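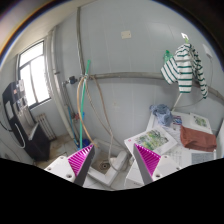 My aunt had the house at Zurnport for nearly 50 years, and in all that time I don't believe she once let anybody else clean the back room. She said the floor had its own ways. When it came to me, in July, with the keys in an envelope and a note telling me not to force the side gate, I went straight through to the back before I'd even taken my coat off, and stood there like a child who has been let into the pantry.

It was smaller than I remembered (they always are, aren't they?) but the light still came in at that window as if it had been poured. The wall was still the colour of a thin morning sky, and I put my palm against one of the panels and found it cool. There were the stains on the tiles too, brown as old tea, and I could have told you the story of one or two of them. The worst was from the winter she tried to make marmalade for the whole of Rekusen Street and quarrelled with the pan.

I filled a bucket. I found her brush, bald on one side, and got down on my knees and scrubbed until the bells went in the town, talking to her the whole while about the journey and the price of oranges. The stains didn't shift a bit. I was so glad of it that I put the kettle on and had my tea sitting on the floor beside them.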